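Handout 6: Closed-Loop Grasping from a Wrist View

The controller runs at 30 Hz. The policy receives one simulated wrist image and the joint state, and returns an end-effector delta. Training data for Ludari contains 3,123 episodes, of which 2,718 passed the success filter. The approach phase begins with the fingers open and the part between them in image space.

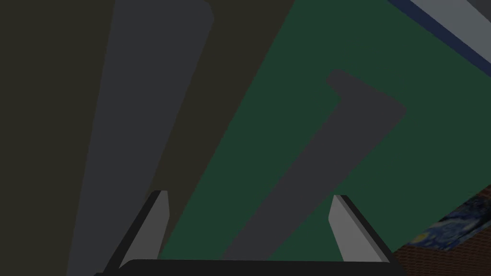 Mostafa Benkirane: The filter is too strict for this. Failed episodes still hold good approach segments, and dropping them leaves the policy with few recovery motions. I would cut each one at the first bad contact and keep the rest.

The objection stands for approach data. It does not cover gripper commands, where the label after a missed contact is unreliable. For the assignment, use the filtered set first, then add the cut episodes and report both.

Perception is checked separately. With the fingers open and no object between the pads, the grasp classifier must output "empty" whatever the background texture.
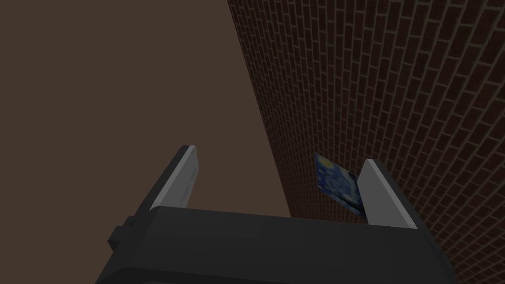
Log the classifier output at every control step, with the commanded and measured finger width. A false "held" signal moves the state machine to LIFT, and the planner then attaches a collision body that does not exist. Require agreement over several steps before any transition. Episodes time out at 300 steps.

Submit the logs and the config file together. Plots go in the Siregar folder.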